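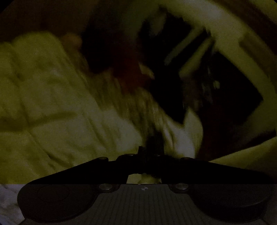 Handling at Drultis changed in February, when the folding line took over flat work and left our room of 12 people with the loose, bulky pieces. Set up for those first. The black hand gripper works best when the cloth has a big fold standing up in front of it, so leave wrinkled fabric heaped and don't smooth it out.

Work the near side of the heap before the far side. Lift slowly — a fast pull drags the whole pile.

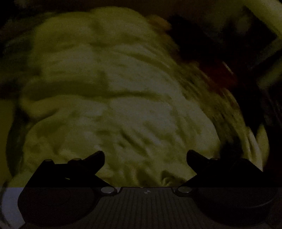 Gripper open, in front of the folds.

Swap jobs every 60 minutes. Sorting is easier on the wrists than gripping, and the old folding stations are now used for checking seams.

Look for specks before closing the fingers. Marked pieces go back to the wash, with a note on the Nutik sheet.
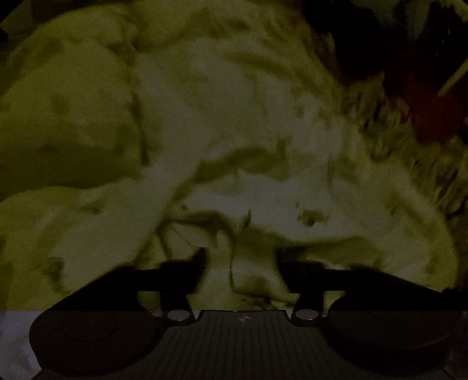
A deep fold between the fingers, dark specks on the cloth.

Wipe the ribbed plate at the end of the shift and hang the gripper on hook 22.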